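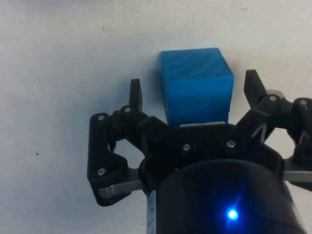

By Meinrad Reisinger
Filed under: Courts, Grievances
7 comments

Rupert Holzer got eighteen months on Sunday's least favorite neighbor, Monday, and I was there for it, in the third row, wearing the only tie I own that doesn't have a stain you can see from a bench.

If you're new to this blog, Holzer is the man who was going to fix my gutters. He was also going to fix the gutters of a good part of Grostach, plus a few porches over in Cludmont and one chimney whose owner still can't talk about it without getting up and walking around the room. He drove a clean truck. He had a clipboard. He took deposits. Mine was $684, a figure so oddly exact that I assumed it had been worked out by somebody who knew what a gutter cost. Then he stopped answering the phone, and one wet spring later so did my basement carpet, in its own way.

I've never been a victim in the official sense before. You get a letter from the county telling you that you are one, and it has a case number and a paragraph about your rights, one of which is the right to make a statement. I read that paragraph several times. I'm a man who has written to the newspaper about leaf pickup. You can imagine what this did to me.

The first draft of my statement was four pages. My wife read it at the kitchen table and asked if I was planning to bring up the War of 1812. The second draft was two pages and had the word "brazen" in it three times. The woman in the victim services office at the Vinunley County courthouse, who was very kind and looked as if she hadn't had lunch since she was hired, told me that most people find it goes better if they keep it under three minutes and speak to the judge instead of the defendant. I said of course. I had, until that moment, been planning to swivel.

The hearing was set for nine. At nine we were told nine-thirty. At nine-thirty a lawyer I'd never seen before stood up on a completely different case, about a dog, and that took until ten. I have no idea how the dog thing came out. I was oddly invested. The owner had brought a photo of it in a frame.

When they finally brought Holzer in I didn't recognize him. I'd spent the better part of a year building this man up in my head into a sort of pirate, and the person at the table was a stooped fellow in a gray sweater who kept pouring himself water and not drinking it. He'd pleaded guilty back in the winter, so there wasn't any suspense about whether he'd done it. The only question was what it would cost him.

Several of us got up to speak. The chimney man went first and was magnificent. He didn't raise his voice at all. He described lighting the stove for the first time that fall, and the smoke, and his grandson coughing, and then he said, "I'd like him to know the boy is fine," and sat down. I was next. I would ask anyone reading this never to follow the chimney man.

I had my page. I'd practiced it in the car and in the shower. I got as far as "Your Honor, I'm a homeowner in Grostach" and found that my voice had gone up to where it used to live in seventh grade. I skipped the carpet. I skipped the clipboard, which had been my best material. What I said, more or less, was that I'd liked him, that he'd stood in my driveway and asked about my knee, and that I'd felt like a fool ever since and had gotten short with a couple of honest tradesmen on account of it. The judge nodded and thanked me. I'd guess it took less than a minute. I walked back to my seat with most of two drafts still in me.

Then the defense had its turn. Holzer's lawyer said his client had started out meaning to do the work. He'd fallen behind, used one deposit to buy the last customer's materials, and kept going like that until there weren't any materials in it anymore, only deposits. Maybe so. I've put off a dentist appointment by about the same method. I don't say that to be generous. It annoyed me a good deal to find I could follow it.

The prosecutor wanted three years and the defense wanted probation. The judge gave him eighteen months and restitution, and said some stern things about trust that I thought were fair, if a little long. Holzer read an apology off a folded sheet of paper. He mispronounced my name, but so does my own bank.

About that restitution. People hear the word and picture a check. What you get is a place on a list. He'll pay so much a month once he's out and working, and the county splits it among all of us according to what we lost, and the clerk explained that the first payments go toward court fees. I asked her when I might expect to be made whole, a phrase I'd picked up from the letter. She did some figuring on a pad and told me people are usually happier if they don't think of it as a date.

I've had two other estimates on the gutters in the meantime. Howlader wants $464 to do the front only, no deposit, and roughly 1,000 for the whole house. The young man who came out was polite and thorough and spent a long time up the ladder. He had a clipboard. I went and stood in the garage until I felt better, and then I signed for the front.

They're coming some morning in May, weather allowing. I've asked for references, a license number, and proof of insurance, and I called all the references, including one who turned out to be his aunt. She says he's very reliable. The carpet is at the dump.

Several of you have asked about the dog. I called the clerk's office and they said it was continued to next month. I may go.

Posted by Meinrad at 7:40 p.m.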